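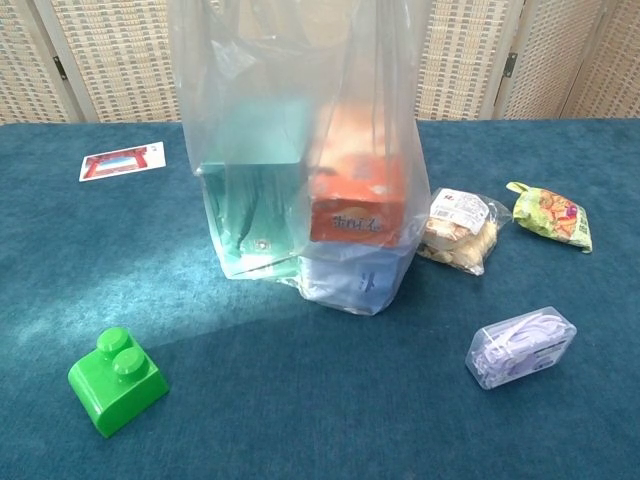 Malte Albers: We changed over from the 14 liter to the Melto 11 in January and the lid gasket is the same part. Worth putting on the page, I had a spare on the shelf and almost ordered another.

Reply from Rieger Kitchen Supply: Added under Spare parts. The gasket fits both sizes. The pusher does not.

Melto 11 Chocolate Tempering Kettle
Maker: Pundent
Order no. 879
Availability: in stock, ships from the Rieger warehouse

The Melto 11 is a tabletop kettle for melting, tempering and holding chocolate, couverture and compound coating. It heats through a dry jacket. No water is used at any stage, and the bowl lifts out for cleaning. The 11 in the name is the working volume in liters. The kettle is meant for bakeries, cafes and small candy shops that dip cookies, wafers and candied fruit in short runs.

How it heats
A heating mat is wrapped around the side wall and a second, weaker mat sits under the base. The two are controlled separately. During melting both are on. During holding the base mat switches off and the side mat works in short pulses. A sensor in the wall reads the bowl temperature and a probe on a cable reads the chocolate itself. If the probe is unplugged, the kettle runs on the wall sensor alone and the display shows a small P with a line through it.

The controller is the Telell two-line unit, also used on the 14 liter kettle. It stores 14 programs. Each program has a melt point, a cooling point, a working point and a holding time. Programs can be locked with a code. The code is set at first start and can be cleared only with the reset button under the base plate.

Cooling
There is no built-in cooling. To bring the mass down to the cooling point, add solid callets from the same batch and stir, or lift the bowl out and work part of the mass on a slab. The controller beeps when the probe reaches the cooling point and again at the working point. The second beep repeats until a key is pressed.

Stirring
The Melto 11 has no motor. A hand pusher with a silicone edge is supplied. It follows the curve of the bowl and should be used each time callets are added. Do not leave the pusher standing in the bowl during melting. The grip is not rated for long contact with the hot wall.

Technical data
Working volume: 11 liters
Heating: dry, two zones
Programs: 14
Bowl: stainless steel, removable, brushed inside
Housing: powder coated steel, gray
Lid: clear polycarbonate, hinged, two-part
Probe: plug-in, cable exits at rear left
Mounting: four rubber feet, screw height adjustment
Mains lead: fixed

Supplied with
Kettle with bowl
Two-part lid with gasket
Hand pusher
Temperature probe
Drip rail, clips to the front edge
Printed manual

Not supplied
Dipping forks, cooling rack, transport cover. The transport cover for the 14 liter kettle is too large and slides off.

Setting up
Place the kettle on a level surface away from steam. An open dishwasher nearby will put enough moisture on the lid to drip into the bowl. Turn the feet until the bowl sits level and the lid closes without pressure. Before first use wash the bowl and lid by hand, dry them fully, and run the kettle empty for one short cycle at the lowest setting. A slight smell from the mats is normal on this run.

Filling
Fill in thirds. Start with callets or chopped block, wait until the first third has slumped at the edge, then stir and add the next. Whole blocks laid flat on the base melt slowly and may trip the base sensor. The upper fill line is stamped inside the bowl. Above this line the mass will reach the hinge when stirred.

Holding for dipping
With the lid half open the surface of the mass loses heat faster than the wall can replace it, and a skin forms at the front. Set the working point slightly higher for long dipping sessions or close the lid between trays. Cookies should be at room temperature and free of loose crumbs. Crumbs thicken the mass and cannot be strained out without warming the whole batch.

Cleaning
Let the remaining chocolate set in the bowl, then warm the wall briefly with the program key held down. The block comes loose in one piece. Wash the bowl in hot water and dry it at once. Wipe the housing with a damp cloth. Do not spray the controller or the probe socket. The gasket pulls out by hand.

Spare parts
Lid gasket, fits Melto 11 and Melto 14
Probe with cable
Hand pusher, Melto 11 only
Silicone edge for pusher
Rubber foot, single
Drip rail

Service
Heating mats are replaced in the workshop only. Send the kettle without bowl and lid unless the fault concerns these parts. Contact for repairs: Nele Wendt. Contact for orders and trade accounts: Eckhard Kramer.

More comments

Gerd Vogler: Does the drip rail go in the dishwasher?

Reply from Rieger Kitchen Supply: Yes, upper rack. The clips should be taken off first.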